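Signs We Wear: interim report to the Plesent Fund

Reporting period: the second half year of the grant, to the end of May

1. Where we are now

This report follows the one we sent in November. The exhibition is now in its final preparation and will open at the Dultum gallery in September, as planned. The photographs are chosen, the texts for the walls are in the second draft, and the loan agreements are signed except two. The publication is later than we wished, and I explain this under point 5.

As the Fund knows, the exhibition is about small things which people have worn or carried in order to be recognised by others: badges, ribbons, rings on a certain finger, a flower in the buttonhole, a scarf tied in one way and not in another. We show studio portraits and street photographs from the Sekiguchi collection, together with objects lent by private persons in Dultum and Wevilham.

2. Photographs

The Sekiguchi collection holds 3,513 prints and negatives. When the grant began, less than half of them had a usable catalogue entry. At the end of this period 2,490 are catalogued, with size, condition, and subject where it is known. The remaining part is mostly negatives in glassine sleeves, and these go slowly, as many of the sleeves are stuck together at the edges and must be opened by the conservator.

From the catalogued part we have selected 50 photographs for the walls. The first selection was larger, but the long room in Dultum cannot hold more if we want visitors to stand close to each picture without blocking the next one. We have tried this with paper copies fixed to the wall with tape, and it was a very useful afternoon. Two groups which looked strong on the table became weak when they were hung, and we have changed them.

Most of the portraits are printed from the original negatives at a modest size. We decided against big enlargements. The details we speak of in the texts are small, and the visitor should have to look for them.

3. Objects and loans

We asked the public in both towns to bring or describe things they or their relatives wore as a sign to others. The answer was better in Wevilham than in Dultum, perhaps because the call was printed in the free newspaper there. We have accepted 32 objects on loan. They are mainly textile and metal, and a few are of paper.

For each object we have made a short conversation with the lender, which is recorded if the lender agrees. Some lenders wish to stay anonymous, and we respect this also in the files. In three cases the lender gave us a meaning for the object that is different from what is written in the older literature. We will print both meanings side by side and leave the question open.

The loan agreements for two brooches are still not signed. The lender asks for a higher insurance value than our policy allows for a single case. We are in contact with the insurer and hope to have an answer before July.
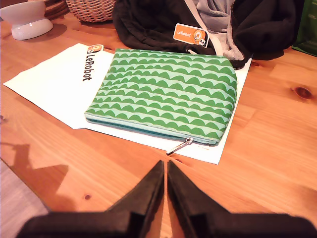
Zippered pouch with a green wave-like pattern on pale mint, laid on white paper.

The showcases were ordered in February and delivered in April. One had a door that did not close well, and the supplier has replaced the hinge without cost. The light in the showcases is kept low for the textiles, and for this reason we have made the labels with larger letters than in our house style.

4. Public programme

Two evening talks were held in this period, one in each town, both at 19.00. The first was about mourning dress and the second about secret signs in group portraits. The discussion after the second talk was lively and at moments not easy, as some visitors felt that a private language should stay private. We took this seriously. The wall text in the last room has been rewritten, and it now says clearly which signs were published before by the people who used them themselves, and which we know only from letters.

The school sessions are moved to the autumn, when the classes can see the real exhibition. The teachers we asked preferred this. The worksheets are ready in draft, and we would be glad to send them to the Fund on request.

5. Publication

The catalogue was planned for the opening day. This will not be possible. The essay on studio backdrops came very late and needed much editing, and the printer in Wevilham has given our place in the schedule to another customer. The new date is October. In the meantime we will offer visitors a folded sheet with the list of works and a short introduction. The cost of the folded sheet can be taken from the line for printed matter, so we do not ask for additional money.

6. Budget

Spending is inside the agreed limits on all lines but one. Framing has cost more than foreseen - the old frames we hoped to use again had woodworm and had to be thrown away. The difference is covered by savings on transport, as we could bring the Wevilham objects in one journey. The detailed table is attached separately.

7. Next steps

In June we finish the wall texts and send them to the translator. In July the long room is painted, and framing is completed at the same time. Hanging begins in the middle of August, and the objects come into the showcases last. The remaining negatives will be catalogued after the opening, and we will report on them in the final report.

We would ask the Fund to confirm whether its name should stand on the entrance wall or only on the folded sheet. The sign maker needs this information by the end of June.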